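Last updated: 13th December

Folding day

I wanted to begin the shirts in the morning, but I slept badly and began only after lunch. In Emville I always folded on the kitchen table. I have no such table now, so everything in this house is folded on something soft, and I think my piles are not as straight as they were before.

My rule since September is simple. I do one color at a time, and I start with blue, as I own too much of it. First I lay the shirt flat and pull the top edge straight. After this I smooth it with the side of my hand, going from the middle to outside. The sleeves are the difficult part. They stand up by themselves, and if I fold too quickly there is a hard line across the shoulder the whole next day.

I also looked again at the marks on the wall. I still do not know what 1.23 means. Perhaps somebody measured for a shelf, or for a picture that was never put up. I asked in the shop on Clernley Road about paint and the can was 27 for a small size, so the marks will live with me for one more winter. The red arrow I like a little. The gray smudge I do not like at all, and I will try with a wet sponge before I buy anything.

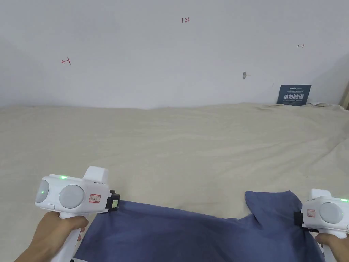 Dark blue on the beige cloth, and the wall with its numbers.

The trouble with a cloth under the clothes is that it moves too. You pull the shirt and the cloth comes with it, and then there are wrinkles below which look like wrinkles above. My grandmother put a heavy book on each corner. I tried it with two dictionaries and it helped, but there was no more place for me to work. So I took them away again and just pulled more gently.

I stopped for tea and read 40 pages of my Wolde novel, which is a slow book, good for the afternoon. It has 883 pages and I am not sure I will see the end of it. The neighbor was practicing the same song again - I know all the words now, also in my sleep.

When I came back to work I thought about the lighter blue cloth. It is very soft and has no wish to be folded. If you take it at one point it hangs down in all directions, and on a white duvet it sinks in a little and you lose the corners. I think the correct way is to find two corners first and shake it once, but I forget this every time.

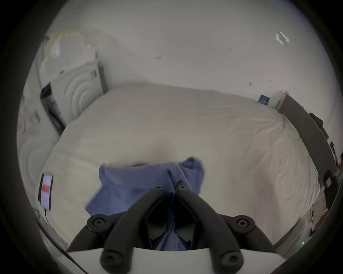 Things for tomorrow

Ask at Hument if they have a flat board, not too long, to put under the cloth. Sew the button on the gray coat. Find a proper place for the black bag, maybe on a hook behind the door. Wash the 3 pillow covers together and not with the towels. Write to my aunt - I have promised it already two times, and she will be asking.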